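Mitwood Packing Site – Automation Support Grant
Progress report, second period

Summary

Work on the two-arm cell is on schedule. The cell has been on the trial bench since April, and the people who will run it have been using it for part of each shift. Spending to date is within the approved budget. One item, the changeover training, has slipped and is explained under Training.

What changed for staff in this period

Before the project, all small-block sorting and tray loading at Mitwood was done by hand on the Tralta line. The task is light but repetitive, and it accounted for most of the wrist and shoulder complaints recorded at the site. There are 64 people on the packing floor, and nearly all of them rotated through it.

No jobs have been removed. The grant agreement asks us to state this in each report, and the position is the same as last time. The hours freed from hand sorting have gone to inspection and to the returns desk, which had a backlog. Some 50 staff have now spent at least one session at the trial bench. A smaller group has asked to be trained as cell operators and will move up one pay step when they are signed off.

Not everyone is happy with the change. Several longer-serving packers told us they liked the sorting station because it was a place to sit and talk. The inspection stations are spaced farther apart and people work alone for longer stretches. We have moved two of them closer together and will look at the layout again once the cell is on the floor.

The night shift raised a separate point. They have fewer people on hand to clear a stoppage, and they want a written rule on who may enter the cell and when. A draft is with them for comment.

Technical progress

Valente finished the bench installation and handed over the control software. During the period the bench ran 1,348 pick attempts under supervision. We log every stop, however short, with the reason entered by the operator on duty. The most common reason so far is a block placed with its label turned the wrong way. The next most common is a position check that did not pass at the start of a run.

Operators now do the position check themselves at the start of each shift, using the printed marker board. It was a Valente task in the first period. The step is written up on one page and kept at the bench. Two operators have suggested changes to the wording and both were accepted.

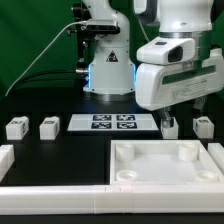

Trial bench with both arms, marker board, blocks and tray.

The tray is still under review. Operators find the raised rims helpful when loading by hand, but the corner posts get in the way when they reach across – a shorter version has been requested from Narkow, who supply the trays and rails. We expect a sample in the next period.

Training

The plan was 375 hours of paid training by the end of this period. Basic operation and safe stop are complete for the first group. Changeover training has not started. The Valente trainer was needed for the software handover and we chose not to run the sessions without one. New dates are agreed and there is no extra cost.

Next period

– Finish changeover training for the first operator group
– Agree the night shift entry rule
– Test the shorter tray posts by hand and with the arms
– Move the cell from the bench to the Tralta line, if the stop log supports it
– Repeat the staff survey with the same questions as before

We ask the funder to approve moving the unspent training money into the next period. No other change to the budget is requested.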